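Entretien du cuir – notes de la séance 2

Bon, je reprends là où on s'était arrêtés. Avant tout produit, on cherche la finition : je pose une goutte d'eau dans un coin caché et j'attends. Elle perle ? Cuir pigmenté, on respire. Elle pénètre ? Aniline, et là – doucement !

Sur un capitonné clair, je commence toujours par les creux, au pinceau souple.

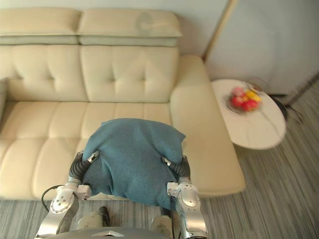
Le nettoyage

Savon Graton dilué, chiffon à peine humide, petits cercles. Jamais de vinaigre, je vous en supplie. 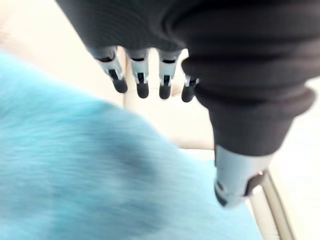

Ensuite on laisse sécher loin du radiateur, puis une noisette de lait Oakley. Pour la prochaine fois, relisez la page 34 du polycopié.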